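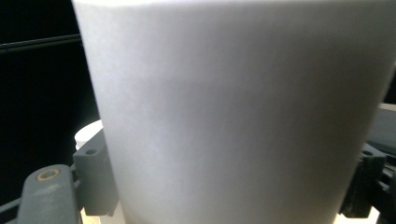
Cup handling on the drinks line: a plain white paper cup held between the two gripper fingers.

Cerden Catering, Maddocks site
Progress report to the Uvico Workplace Fund
Reporting period: March to June

1. Where the project stands

The grant covers automation of cup handling at the staffed drinks counter in the Maddocks building, and the retraining of the people who work there. At the end of June the cup station is in daily use during the morning shift. The afternoon shift still works by hand and will change over in August, one month later than planned. The evening counter is not part of the project.

The delay has two causes. The guard panels came back from the supplier with the wrong hole spacing and had to be redrilled. We also held the afternoon changeover until every person on that shift had finished the training, which took longer than the plan allowed because of leave in May.

2. Work done in the period

The station takes a cup from the stack, places it under the spout, and moves it to the handover shelf when it is full. Lids are still put on by staff. We tried lidding in April and stopped after a week. The lids seat unevenly when the cup is held low, and staff were pressing most of them down again anyway.

Grip force was the main piece of technical work. Paper cups give way at the side wall much more easily than the plastic test cups we started with. The Godinance integration team reduced the closing force twice and moved the grip point down toward the lower part of the cup, where the wall is stiffer. A separate setting is now used for the large size. In the final week of May we ran 2,995 cups through the station and recorded 69 faults. Most were double picks, where two cups came off the stack together. Crushed cups made up a small share, and there were no spills onto a member of staff.

Double picks are worse on humid days. We are storing the open sleeves in a closed cabinet and will report on whether that helps.

3. What has changed for staff

No jobs have been removed and none will be under the terms of the grant. The morning shift has the same number of people as before. What they do has changed as follows.

The person who used to fill cups now runs the station and works the handover shelf. This means clearing faults, loading sleeves, wiping down the fingers and pads at 10:30 and at close, and calling a stop if anything looks wrong. Two people on the shift are trained to do this and they swap at mid-morning.

The till position is unchanged. The third position, which was shared between the counter and the dish room, now spends more time on the counter. Staff have told us this is better for customers but has made the dish room harder at the end of the shift. We agree, and the rota for August moves one hour of cover back to the dish room.

We held short interviews with all morning staff in June. The most common comment was that wrists and shoulders are less sore by the end of the week. The second was noise. The station has a sharp sound when it returns to its start position, and people standing next to it for hours find it tiring. A slower return has been set and we will ask again in September. Several people also said they felt watched in the first weeks while the engineers were on site, and that this stopped when the engineers left.

Pay was raised as well. Staff who run the station say it is a skilled task and should be graded as one. A regrading request has gone to site management and is not yet decided. We had not budgeted for it.

4. Training

Training has taken 201 staff hours so far, all of it paid and inside working time. The original one-day session was too long and has been split into three shorter ones. The section on clearing a jam is now done at the station itself with the power locked off.

5. Spending

Spending is within the approved total. The redrilling was charged to the supplier. An underspend of $1,794 on travel remains, and we ask the Fund's permission to move it to training so that the dish room staff can be included.

6. Next period

Afternoon changeover in August. Second round of staff interviews in September. Decision on regrading, if site management has made one. A new stack holder from Godinance, meant to reduce double picks, is due in July and will be tried on the morning shift first.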